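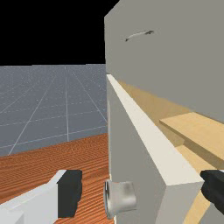 Grultus Cabinet Paint, Satin Finish

Grultus is a water-based paint for kitchen cabinets, drawer fronts and interior doors. It is made by Winent and sold in our store in tins of 2 liters. The paint dries to a hard, smooth surface which can be wiped with a damp cloth and a mild soap.

Color

We keep 43 colors in stock. The most ordered grays are Orau, a middle gray with a little green in it, and Yang, which is lighter and more neutral. Please note that colors on a screen are never exact – a sample card can be sent to you without charge.

How to use

Remove handles and knobs before you start. Wash the surface to take away the grease, let it dry well, and sand it lightly. On bare wood or on melamine, apply one coat of Winent primer first. Then apply two thin coats with a short foam roller. Leave the first coat overnight. The doors can be hung again after two days, but the paint needs three weeks to become fully hard, so be gentle with it during this time.

Details

Item number: 783
Finish: satin
Cleaning of tools: water
Storage: between 5 and 30 °C, do not let it freeze
Not suitable for: worktops, floors, outdoor use

Delivery

Orders are sent within three working days. For orders over 175 dollars the delivery is free. Unopened tins in stock colors can be returned within 30 days – mixed colors can not be returned.

For questions about color or quantity, please write to Sizwe Pretorius at our paint desk. Tell him the number of doors and their size, and he will calculate how many tins you need.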